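Windel arm build, shared workshop Ososthorpe
Ticket: Joint 4 loses its position, gripper opens by itself
Opened by: Aksel Hjaltested
Opened: 5 October 2020
Status: Solved, one question remains
Category: Motors and wiring

Good evening. I have searched the older tickets before I write, and I did not find the same fault, so I open a new one.

My arm is the Windel design with printed parts, and on the end I have the Abreu gripper, one orange finger and one dark blue. The control board is a Daltberg. The motor has 200 steps per turn and the driver is set to 8 microsteps. Firmware is the one from the download page, I have changed only the names of the joints.

The fault is like this. I send the arm down to the table, the fingers stop a little open, and I ask it to wait. Sometimes it waits very well. Other times joint 4 gives a short click, and after the click the software believes in one angle and the arm stands in another. On the same click the gripper often goes open. The log file says only "bus timeout" and then it continues as if nothing had happened.

What I have tried before asking:
- Homing again after each click. It helps until the next one.
- Lower speed, 3,000 steps per second down to the half. No difference that I can measure.
- Another USB cable, borrowed from the soldering bench.
- Other power outlet, on the other wall.

In the waiting position the fingers are low over the table, with only a small gap between them. From there I start all my tests.

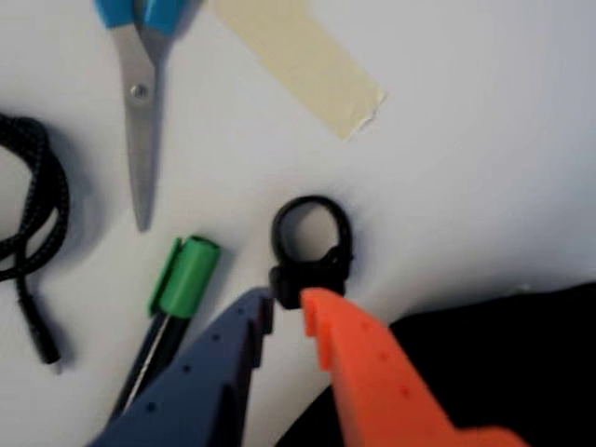
Hanne Mogensen
When the gripper and the joint fail in the same moment I would not look at the motor first. Both of them get their data through the same short wire bundle, and on the Windel that bundle is bent each time the wrist turns. Can you run the arm with the wrist locked and tell us if the click still comes? Also please write which supply you use, and if the ground of the gripper goes back to the board or directly to the supply.

Aksel Hjaltested
Thank you for the quick answer. The supply is 12 volts and it is the one that came in the kit. Ground of the gripper goes to the board.

I did the test with locked wrist. I let it run during the whole evening while I was sanding in the other room, and there was no timeout in the log. Then I unlocked the wrist, and the first timeout came before I had finished my coffee. So I think you are right with the bundle.

Next I looked at the board. The plug on the top side has red and white wires, and they go up in a curl toward the gray housing. I pushed carefully at the plug with a plastic stick while the motor was holding. If I push to the left, nothing. If I push to the right, the click.

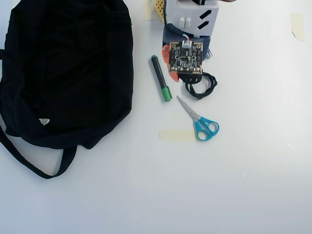 After this I measured with the multimeter from the plug to the other end of the bundle. The red wire is good. One of the white wires is good when it is straight, and the value jumps when I bend it close to the plug. I could feel with the nail that the wire is broken inside the insulation. From the outside it looks perfect.

I have no crimp tool for this small size, and the workshop has one which is too big. My question is if I can solder the wire to the old pin, or if it will break again in the same place.

Hanne Mogensen
It will break again, only a few millimeters higher, where the solder ends. Crimp it if you can borrow a tool. And give the wires more length. The drawing is too short here, I have reported it to Windel already in the spring. Take the joint out, then you can lead the bundle in a wide loop at the side of the motor and it has no sharp bend any more.

Aksel Hjaltested
I understand. The joint has to be open for this work, so I wanted to check the motor at the same time. The shaft has no play and the screws in the bracket were tight. I found no rubbing marks on the printed part.
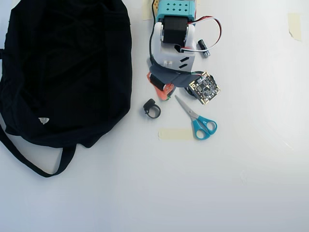

Joint module partly assembled, motor in the white bracket.

A crimp tool came by mail from a member of the forum, many thanks, I send it back this week. New wires are made, 4 centimeters longer than in the drawing. I have run the same test program with the wrist unlocked for two evenings and the log has no timeout. The gripper stays where I put it.

The remaining question: the firmware writes "bus timeout" and continues to move. I would prefer that it stops. Is there a setting for this, or must I change it in the code? I looked in the file for the limits and there is nothing with this name.

Hanne Mogensen
No setting in your version. There is a patch in the development branch, look for "halt on timeout". Try it with the gripper disconnected first. I set the ticket to solved, please open a new one if the patch gives you trouble.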